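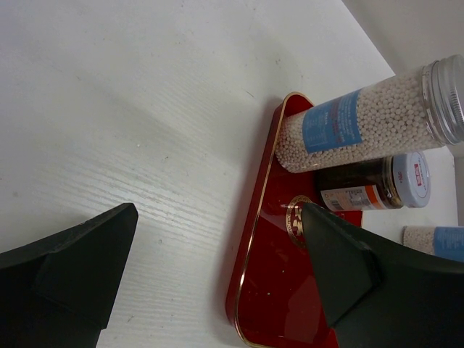
Red tray on a white tabletop.

Gremlow, 17/01/2020 - Tableware supplier Koletti has changed the way it grades serving trays for the catering trade. Under the new scheme each tray is assigned to one of seven load classes, replacing the nine used until now. The two lowest classes have been merged.

The revised list covers 859 lines, of which 85 move to a different class.

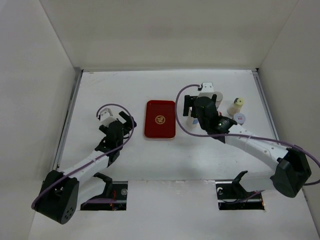
Trays already in stock keep their old labels until sold. The Gukden warehouse will relabel new deliveries from the end of January, and the Montoya depot will follow once its label printers are replaced. Prices are unchanged - the class affects only the stated maximum load and the stacking height.

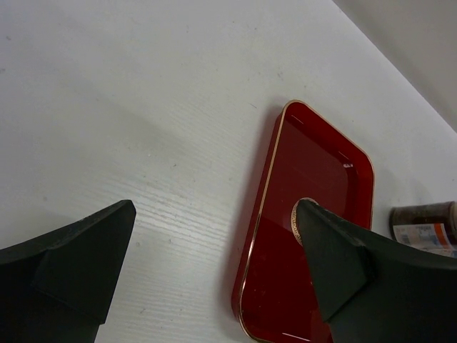 Rectangular tray with raised rim and gold trim line.

A conversion table is available from Koletti on request.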